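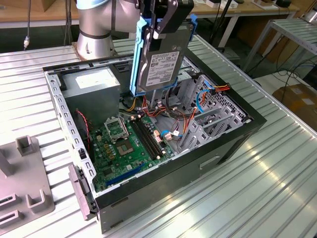

*Cell 2, drive in its caddy over the front bay.*

**Thread: Protective stop on caddy insertion, drive cage**

**flenstead_cell2**

Opening a thread for the fault we logged at Munden in January. Task is putting a 3.5-inch drive in its blue caddy back into the cage of a desktop tower lying on its side. The arm protective-stops partway through the insert. Force limit is 81 N at the tool. Out of 618 insert attempts we have 77 stops, nearly all in the last part of the stroke.

What I have checked:

- Payload and center of gravity re-entered with the drive in the grip
- Tool flange bolts torqued
- Case position against the taught frame, no drift that I can measure

Restarting from the stop is the part I don't like. The fingers are still closed on the caddy and the arm is still pushing when the brakes release. We bent one cage rail that way.

**pekbridge_tom**

Where are you gripping? If you clamp the top of the caddy, any tilt turns into side load on the rails and the force reading climbs fast. I would look at angle before touching the limit.

**flenstead_cell2**

Top of the caddy, yes. There is no room to grip lower once it enters the cage. Tilt at the start of the stroke is under half a degree by the controller, but I don't have an independent check on that.

**rail_and_rung**

Raise the limit. 81 is low for a friction fit and you are tripping on normal rail drag. We run the same kind of job at more than 300 trays a shift with a higher number and no damage.

**pekbridge_tom**

Disagree. He already has a bent rail at 81. A higher limit means the next one bends further before anything stops.

**flenstead_cell2**

Agree with Tom on the limit. It stays where it is until the risk assessment is redone. One more thing to rule out is the wiring. With the gripper down between the upper cage and the lower bay, the fingers are right above the power and data cables. 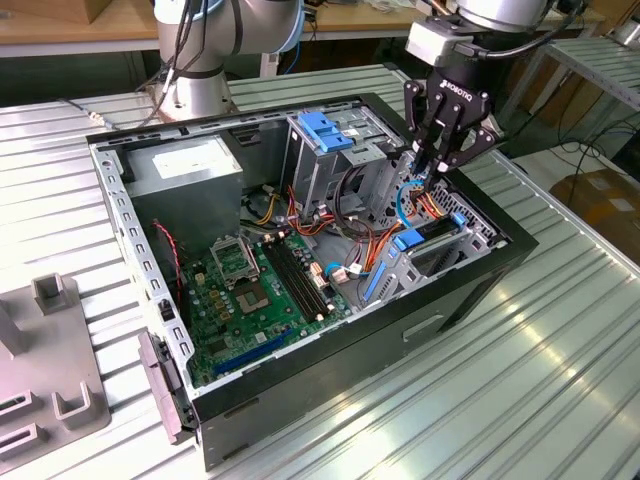
**cabanatuan_ops**

Check the cables first, then. A loom pushed up behind the cage feels exactly like a tight rail on the force trace, except the slope is softer and it starts earlier. Plot ten stops on top of each other before you change any setting.

**flenstead_cell2**

Plotted twelve. Nine have the soft early slope, three are a hard step near the end. So probably two faults.

**rail_and_rung**

Fine, the nine are cable. I still say the three are your limit.

**flenstead_cell2**

Possible. Tying the loom back for the next batch and adding a retract along the insert axis before any restart — operator has to confirm it on the pendant. Will post traces when the batch is done.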